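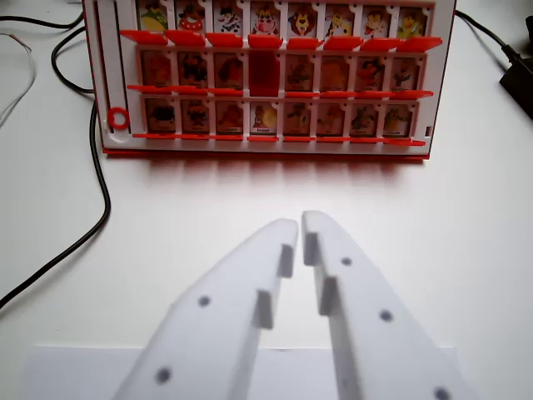

5. Recording your first flip-card episodes

Now for the fun part! By this point your Omia arm is calibrated, the wrist camera is streaming, and the Cadlow recorder shows a green bar next to both. The flip-card task is a great first project. Each move is small, a full episode is short, and you'll have real training examples before lunch.

5.1 Set up the board

1. Stand the board upright on the table with its cards facing the gripper.
2. Move the arm to the Home pose. Both fingertips should show in the wrist view, with the rows of cards behind them.
3. Route any loose cables behind or beside the board, well away from the arm's path.
4. Choose one target card and type its row and column into the Task field, counting from the top left.

Note: Mix it up! Start some episodes with every card standing and others with a card or two already flipped down. The policy needs to see both.

5.2 Record

1. Press Record and wait for the beep.
2. Guide the leader arm toward the tab under your target card. Slow and smooth wins here.
3. Keep the fingers nearly closed and nudge the tab with one tip until the card goes over.
4. Back straight out, return to Home, and press Stop.
5. Press K to keep the episode or X to throw it away.

Episodes stop by themselves after 60 seconds. If you hit that limit, discard and try again.

CAUTION: Don't push down on the top edge of the board. It can tip toward the arm and pinch a finger (yours, we mean).

CAUTION: Keep your free hand out of the wrist view while recording. Hands that wander in and out teach the model some very odd habits.

5.3 How many is enough?

You'll see the arm start reaching for the correct row at about 490 kept episodes, and it's a thrill when it does. The Dadon starter set that ships with your kit has 1,082, and you can merge it with your own from the Datasets tab.

Fumbled a tab and recovered? Keep it! Recoveries are some of the best examples you can give. Discard only episodes where you flipped the wrong card or bumped the board out of place.

Next: 6. Checking and trimming episodes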